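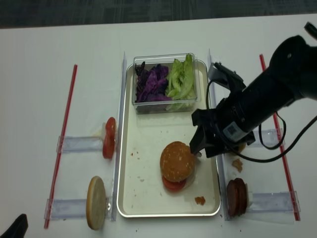
A foster family is a family that looks after a kid for a while when that kid can't live at home. I get asked about it a lot, mostly by kids whose classmate just moved in with one, so I'm going to tell you how it works where I live, in Wanham. Foster families do regular stuff. They lose socks, they argue about the TV, they put dinner together. Think of a burger that's only partly built, with purple cabbage and green lettuce waiting in a tub. One kid goes for the lettuce and one won't touch anything purple, and a new foster parent has to learn all of that from scratch!

## Why would a kid need one?

Lots of reasons. Maybe a parent is very sick, or home isn't safe right now, or the grown-ups need help with a big problem. It is never the kid's fault. I'll say that again – never the kid's fault.

A grown-up called a social worker helps find a place to stay. Then a judge listens to everybody and decides what's safest. In my county, which is called Lasitz, 761 kids were living with foster families in February. That's more kids than go to my old school!

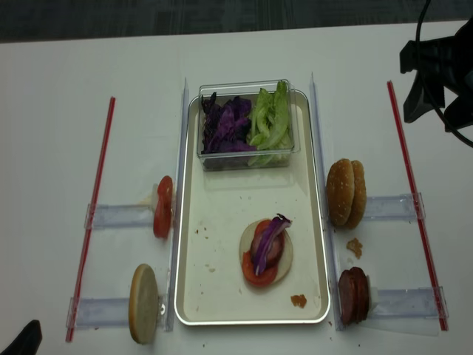
## How long do they stay?

It depends. I've had kids stay with me for 6 days, and I had one who stayed 10 months. Most of the time everybody is working on getting the kid back home (the grown-up word for that is "reunification," and yes, it's a mouthful). Sometimes a kid goes to live with an aunt or a grandpa. And sometimes going home can't happen, and the kid gets adopted, so the new family is for keeps.

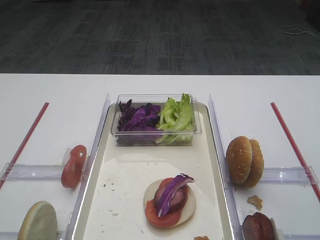

While they wait, kids can often visit their parents. Ours go to the family center on Gollelholm Street, where there's a playroom and a very squashy couch.

## What if my friend is in foster care?

Be a normal friend. Ask them to play. You don't need to ask why they moved – if they want to tell you, they will. And if they're having a grumpy day, let them have it, then save them a seat at lunch tomorrow.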